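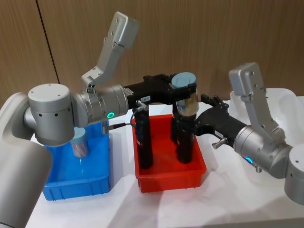
Fig. 1. Two-arm cell, with a capped container in the left gripper.

Handout 2: what does the cell cost?

Right, money! I always start with the arms because everyone else does, and then I make you look at the brackets, the grippers, the cabling and those coloured bins. Ruddock quoted us for the pair of arms and left the grippers off – do read the second page. Small stuff adds up too. Bins from Tresside came to 291 with delivery, and I'd put down 100.

For the seminar, draft a budget for one cell like this (two arms, two grippers, three bins, a table). Keep 600 back for spares, please. Send drafts to Ívar Egilsson before the June order goes in.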